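**Ciltomano overgrips and replacement grips**

We stock three Ciltomano grips at the counter, and we'll put one on for you if you bring the racquet in. Before you pick the expensive one, read the rest of this page.

| Grip | Type | Price, installed |
|---|---|---|
| Ciltomano Flat | overgrip, tacky | $4 |
| Ciltomano Dry | overgrip, absorbent | $5 |
| Ciltomano Zellau | replacement grip, cushioned | $28 |

The package for the Zellau says it cuts vibration by 32 percent. It doesn't say compared to what, on which racquet, or who measured it. We wrote to the maker and got the same sentence back in a larger font. It is a decent cushioned grip. It feels soft for the first few weeks, then it feels like most other cushioned grips, and it costs more than they do. If your elbow hurts, try a lower string tension first, and see a doctor before you see us.

The Flat and the Dry are easier to recommend. The Flat is for people who like a handle that sticks to the hand. The Dry is for people who sweat. The "100 hours of play" printed on the Dry sleeve is not something we would plan around – if you play twice a week in summer, change it every month. 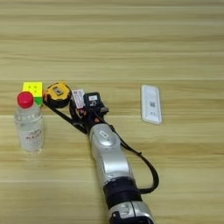 Cisneros wrote in to say we are too hard on the Zellau, that it lasted a full indoor season with no slipping, and that the price looks better once you count the cheap grips you would have gone through. Fair enough. Indoor play is easier on any grip, and we'd like to hear from someone who used one outside through August.

**Sizing.** An overgrip adds a little to the handle, and two add more than most people expect. A replacement grip goes on after the old one comes off, so the size should stay close to what you had. The Zellau is thicker than most factory grips. Hold a racquet with one on it before you pay – there is a Flurnarance demo frame at the counter with a Zellau already fitted.

**Colors.** White and black in all three. The Flat also comes in blue.

**Returns.** Unopened grips only. Once it's wrapped on a handle, it's yours.

To order by phone, give item number 468 for the Zellau. The overgrips don't need a number, just ask for Flat or Dry. No grip work on Monday.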